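Ticket 141 – Shared table, Room 21: items getting mixed up and going missing
Site: Bomorgate
Opened by: Triin Laur
Assigned to: Margus Venckus
Category: Storage and tidying
Priority: Normal
Status: Closed

Problem as reported (Triin Laur)

The big white table in Room 21 has become the place where everything ends up. People put something down for an hour and it is still there in August. On two mornings last month I couldn't find the things I had left out, and both times they were under or behind somebody else's things. The blocks are the worst of it. The sets get mixed, and then a piece is missing when the next person needs it.

I would like a fixed place for each item and one list that says where that place is. I don't mind doing the labels.

Reply (Margus Venckus)

Thanks, I have taken this one. Before I move anything, please tell me:
Which items have to stay on the table all day?
Which ones belong to Room 21, and which came from the Drolotetti shelves next door?
Has anyone tried a tray or bins already?

Reply (Triin Laur)

The blocks, the bowl, the patterned dish and the yellow bottle stay out during the day. The foam roll only needs to be out when someone is using it. The dark blue book is from Drolotetti and should go back there at night. The marbled block and the little wooden box with the lid are ours.

We did try a tray. It was too small, so people set things on top of each other and the dish slid off. It didn't break. The tray is now on top of the cabinet.

Step 1 – Clear by type (Margus)

Came by at 4:30 pm and sorted the table into groups: blocks, containers, paper things, and anything with a cable. This took longer than I planned because I kept finding blocks inside things that were not block containers. There were two in the foam roll's bag.

Result: better that evening. By noon the next day the groups had drifted together again in the middle of the table. Not fixed.

Step 2 – Fixed places (Margus)

Gave each item a place and told everyone on the room list. The yellow bottle goes in the middle, where it can be reached from both long sides. Square block to the left of it, wooden box behind the block. Book further left, lying flat. Bowl on the right, with the patterned dish next to it on the near side.

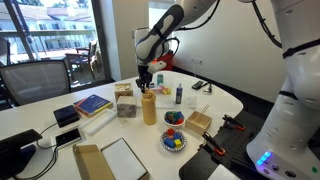
The containers mostly kept to their places after that, so I left the layout alone for 7 working days and looked at the blocks separately. The bowl and the dish both hold them, and there was no rule for which went where. People were dropping them into whichever one was closer.

Step 3 – Blocks (Margus, with Sakda Chaimongkol)

Sakda suggested one rule: wooden blocks in use live in the bowl or on the dish, everything spare goes in a lidded tub in the cabinet. We counted the full set out on the floor and got 100 pieces, which matches the sheet in the cabinet door. So nothing was lost after all – they were only spread out.

The tub is on the second shelf. I wrote BLOCKS – SPARE on two sides so it can be read whichever way it gets put back.

Comment (Vija Hunt)

Can we say something about cardboard boxes too? Open ones keep getting left along the edge of the table with the lid leaning next to them, and I caught one with my sleeve. Phones and chargers as well. I nearly pulled a phone onto the floor by its cable when I reached over for the book.

Reply (Margus)

Added both to the list. Boxes go under the table, lid on, when you are finished packing or unpacking. Phones can charge at the left end if you are in the room, with the cable behind the phone and not across the table. When you leave, take it with you.

Comment (Reet Luik)

The label on the spare tub is already peeling. Masking tape doesn't stick to that plastic. Nina has the good tape in her desk, top drawer.

Reply (Margus)

Relabeled with Nina's tape. Holding so far.

Current list, taped inside the cabinet door

Yellow bottle: middle of table
Marbled block: left of bottle
Wooden box with lid: behind the block
Blue book: table by day, Drolotetti shelf by 6 pm
Foam roll: in its bag on the hook when not in use
Bowl and patterned dish: right side
Spare blocks: tub, second shelf
Cardboard boxes: under the table, lid on
Small black box: left end for now, see below

Still open

I don't know who the small black box belongs to. Triin thinks it came over with the Gruronance things in the spring, and Reet thinks it didn't. If it is yours, please write your name on the underside or pick it up.

Closing note (Triin Laur)

Checked at 9 am and again before I went home. Everything on the list was where the list says, except the book, which I walked back myself. Fine to close. I will open a new ticket for the black box if it isn't claimed.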